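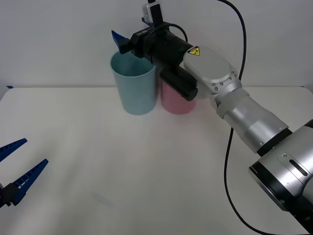 Two cups, one teal and one pink, side by side on a white table.

Landier Color Words

Version 2, released 16 February 2018
Maintained by Ariel Marquez

Landier Color Words is a table of the everyday words people use for the colors of household things. Each row holds one answer from one person about one item. It was put together to help with product search, where a shopper types "mint bowl" and the shop has filed the bowl under "green".

What is in the release

answers.csv — all answers, one per row
items.csv — the list of items, with the kind of thing and the seller's own color name where there was one
merge.csv — spelling fixes and the words they were merged into
CHANGES.txt — what is different from version 1

All files are UTF-8 with commas between fields and a header row. Line endings are LF. Empty cells mean the question was skipped. The word "none" in a cell is a real answer and should be kept.

Columns in answers.csv

item_id: matches items.csv
person_id: a random code, the same for all answers by one person
word_raw: what the person typed
word: the answer after lowercasing and the fixes in merge.csv
second_word: optional, another word the person would also accept
sure: 1 if the person ticked "I'm sure", otherwise 0

How the answers were collected

People were shown the items at a table, one at a time, and typed a word or short phrase into a form. There was no list to pick from. A session took about 20 minutes. We stopped people only if they asked for help with the form. 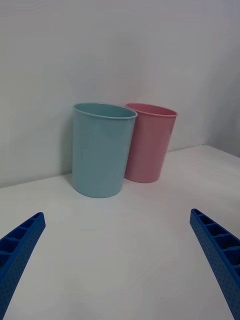
Answers for pale colors are the hardest part of the table to use. Many people wrote two words with a slash between them, and these were split into word and second_word in the order typed. Shading adds to the trouble. The light blue cup is a little brighter on its left side and darker where it curves away to the right, and both aqua and mint would be fair words for it. When two people disagree on an item like that, we do not treat either as wrong. There is no "correct" column and we do not plan to add one.

Cleaning

Version 1 merged "turquoise" into "teal". Urkivetti, who used the table for a paint catalog, pointed out that the two words were used for different items, and the merge has been undone. "Gray" and "grey" are still merged. So are "off white" and "off-white". Brand color names such as "Volto red" were left alone in word_raw and shortened to the plain color in word.

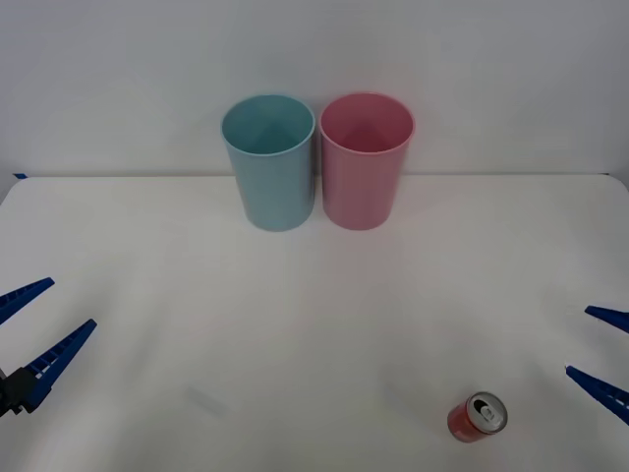
Answers longer than 8 words were dropped from word but are kept in word_raw. Most of them are comments on the item and contain no color at all. Rows where the person typed the name of the item by mistake have an empty word cell.

Known problems

Most people who took part were adults living in one town, and almost all of them typed in English. Words for browns are thin, as few brown items were on the list. The sure column was added in June, partway through collection, so older rows have it blank. Person codes from version 1 do not match the codes here.

Item 21 was listed twice under different names. The second entry has been removed and its answers moved to the first.
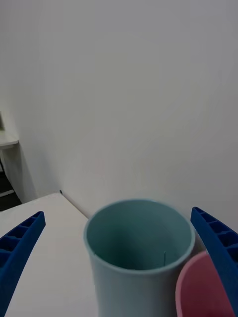

Using the table

For search, count the words per item and keep any word given by at least two people. The script from Ionescu does this and writes a synonym file, but it reads the version 1 header and will need the column names changed. Do not use the table to test people for color blindness. We did not ask about eyesight and the lighting was not measured.

License and contact

The table may be copied and changed for any purpose if Landier Color Words is named as the source. Send corrections to Ariel Marquez with the item_id and the row as it stands now. Requests to have a person's answers removed are handled by person_id.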